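How to get something useful out of a robot open day

Robot firms are good at open days. I have been to 19 of them, and bought from two. The method below is the one I used at the Dremard demonstration in Trurar on 8 October 2024.

1. Write down one job before you go. Mine was picking up damp tea towels.

2. Arrive early and ask to see the arm at rest. Get close to the fingers.

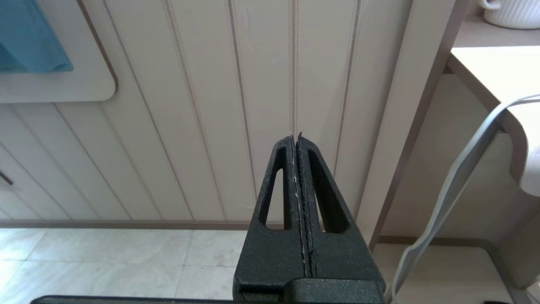
Fingers closed, with white fibres along the seam.

3. Ask when the fingers were last cleaned, and who does it. Write down the answer, even if it is a shrug.

4. Ask for the same task again, from a different starting spot. The leaflet promised up to 80 picks an hour — ask whether that includes the misses.

5. Hand over your own object. If they would prefer to use theirs, make a note of that too.

6. Find out who is driving. "Automatic" can cover a person with a controller in the next room.

7. Get the price of spare fingers in writing. Dremard said they would send theirs in November.

I would do the same at the Sirnis day, with a longer list and my own towels.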